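Subject: Re: [ostmont-food] Tindell "no-shrink" burger method
Date: 5/26/18

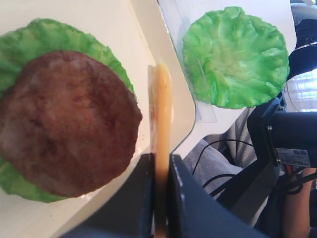 *Patty and lettuce on a white plate.*

Shota Kikuchi wrote:

> I went to the Tindell demo and came home convinced. You salt the
> ground beef an hour ahead, chill it, and the patties hold their size.
> They said 60 home cooks tried it and nearly all of them saw less
> shrinkage. I think we should switch for the block party. We'd save
> money because we could start with smaller patties.

Shota, I'd like to believe this, but I have questions.

Did anybody at the demo put a patty on a scale? "Saw less shrinkage" could mean they looked at it and felt good. I'd want the weight going in and the weight coming out, with the same beef, for salted and unsalted. Sixty people eyeballing their dinner doesn't get me there.

Second, salting ground meat early changes the texture. It gets tight and springy, closer to sausage. Some people like that. The Ait Ali family brought burgers made that way last October and I saw a lot of half-eaten ones on the tables. Maybe they were just too big, I don't know.

Third, the money. Last year's meat bill was $800 and we ran out of buns before we ran out of beef. Smaller patties might be fine with no special method at all. Has anyone priced the smaller buns at Stemier? If we're ordering for 215 people again, I'd look there first.

I also noticed Tindell sells the press they used. Draws your own conclusions, or don't, but I'd have liked to see it done by hand.

Here's what I'd go along with: one pound salted early, one pound salted right before cooking, same grill, same day. I have a kitchen scale and can bring it over. If the early batch really comes out heavier, and people will eat it, I'll drop the subject.

Please don't order the press before then.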